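Trinmont Residents' Association
Minutes of the Swap Shelf Subgroup
Held in the ground floor common room, Jul 23, 2023

Present: five members, including the chair and the minute-taker, plus one resident of the Kellus building who had come to ask about parking and stayed.

Apologies: two received. A third member sent word that she was on her way and was still on her way when we closed.

1. Minutes of the last meeting

Approved with one correction. The February minutes recorded that the group "agreed to sort the small items." The chair asked that this read "agreed that the small items should be sorted," as no member had at any point offered to do it. Corrected.

2. Matters arising

The sign for the shelf has been reprinted and now says "Take what you need, leave what works." The previous version had lost its last word to the printer margin, which some residents appear to have taken as policy.

The key to the hall cupboard is with Malý Hardware for copying. It was with Malý Hardware for copying in February as well. The minute-taker will call in on the way home from work.

3. Money

Balance in hand is $49. This is the full amount, and the parking resident was told so when he asked whether it was in thousands.

A member asked whether we could pay for a proper set of drawers. The cheapest set anyone has found is $60. The group noted the difference and moved on.

4. Phone cases

The main business of the evening. Residents have been leaving phone cases on the shelf since the spring, and they now take up more room than the books. Nearly all of them arrive with no hint of which phone they fit. People pick one up, try it, and put it back in a different place, so that the shelf gives the impression of being busy.

One member proposed that we go by the camera holes. The cream one was used as the test case (the chair asked that the pun be minuted). It has a large round opening with a smaller round one next to it, raised button covers down the side, and a slot in the top rim. Discussion followed on what the smaller hole is for. Flash was the favorite. The meeting didn't settle it.
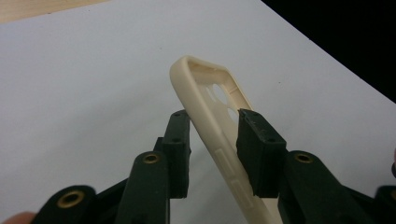

Item 4: the cream case, with its two round openings.

Three members held their own phones up against it. None fitted. One came close enough for its owner to say that it would probably stretch, and she was asked by the chair to stop finding out.

It was then suggested that we print a chart of phone models and hole patterns and tape it to the wall. The member who suggested it was asked whether she would make the chart. She withdrew the suggestion.

Agreed:
- Cases with a known model get a sticky label on the inside, in pencil, with the model and nothing else. Last time we allowed comments.
- Cases with no known model go in a box marked "Try Me."
- Anything cracked or gummy goes home with whoever brought it, if that person can be found, and in the trash if not.
- No resident may leave more than 3 cases at once. The resident in apartment 933 is to be told this gently.

The cream case goes in the Try Me box. A member spoke up for giving it a better start in life than that, and was thanked.

5. The storage box

A box is needed for item 4. Two were considered. The first was a shoebox, offered with some feeling by its owner, and turned down on the grounds that we have had shoeboxes before. The second was the white plastic one with the cream lid, which a member had from her kitchen and says she can spare. She was asked twice whether she was sure, the group having returned a casserole dish to her in similar circumstances.

Points in its favor: it's plain, it can be wiped, and it has a lid. Points against: it has a lid. Two members feel that a lid puts people off looking inside. Two others feel that without one it will be full of takeout menus inside a week. The parking resident was invited to break the tie and said he had no strong views on lids.

The compromise is that the lid stays with the box but is left partly up during the day, and whoever locks the common room closes it at night. The chair described this as the longest talk about a lid she had ever chaired and asked for a show of hands. Carried.
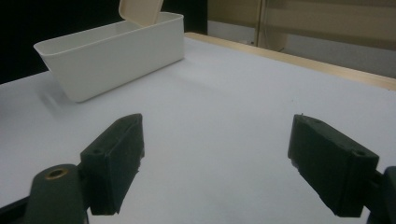 6. Charging cables

Put off to the next meeting for lack of time and will. Members are reminded that the bag of cables under the shelf is not to be untangled by one person alone, following last year's attempt.

7. Any other business

The Milla bakery has offered us its day-old rolls for meetings. Accepted before the sentence was finished.

The parking resident asked about parking. He was told that this is the swap shelf subgroup. He has agreed to write the labels.

8. Actions

Labels and pencil: the parking resident.
Box to be marked "Try Me" on the front: its donor.
Word with apartment 933: the chair, by note under the door.
Cupboard key: the minute-taker, again.

Next meeting to be set once the key is back. The chair closed the meeting and the last person out did the lights.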